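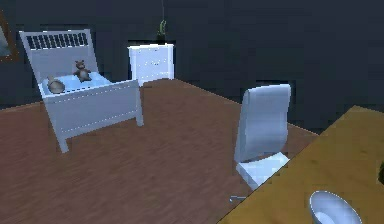

No. 13

We spent most of June arguing about house rules for simulated rooms at Westerberg, and I said I'd write down where we ended up.

Rule one is naming. Every object a robot could touch gets a plain name, the same in every room. A bowl is a bowl. We had five names for it across the Mollum set, and Frøydis had to write a lookup table to get her tests through.

Rule two is mass and friction. If you don't know what the teddy bear on the bed should weigh, put it on a kitchen scale and use that. Don't leave the default in. Leif found 15 objects still on the default, including a chair.

Rule three is clearance. Measure the gap between the furniture at floor level, chair legs included. A gap taken at seat height can be wider than the one the base has to drive through.

Rule four is light. Each room gets a dim version and a bright version, and both have to pass before it's merged. Kjell wanted a third with coloured light. We said no for now.

Still open: whether hanging plants need collision shapes. I'd say yes if the arm can reach that high. Solveig disagrees, and she has seven rooms to redo if I win.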